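Journal > Work days > August

We use cookies to remember your settings. Accept | Manage

Sat 24 August

Went in on a Saturday to try the new handling rules before they get signed. Suqin Su wrote most of them. There are 35, and I would have stopped at 4.

Rule 11 says the robot may only take hold of furniture "by a part intended for gripping." Fine, so which part of an office chair is that? Milovan says the top of the backrest. I said the people who made the chair never promised that to anyone. We argued through a whole pot of coffee and then used the backrest. 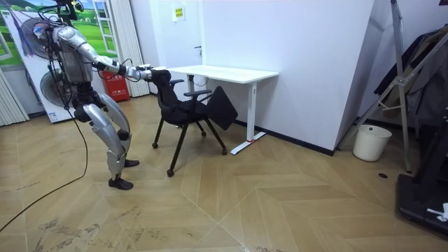 Rule 12, cables

"Trailing cables shall be managed at all times." Managed how? Ours runs from the robot down to the floor and off to the left, and I could argue it either way. I asked Suqin for a number or a picture — she gave me the word "suitably." Wrote that in the margin with two question marks.

Nothing at all in there about casters. A chair on wheels is a different load from a box, and you'd think somebody at Pruka would have raised it in June. Mounir thinks it falls under "unstable objects." I think it falls under nothing.

I'm not signing on Monday unless 11 and 12 get rewritten. Milovan will sign anyway, he always does. Forgot my lunch box at the office again.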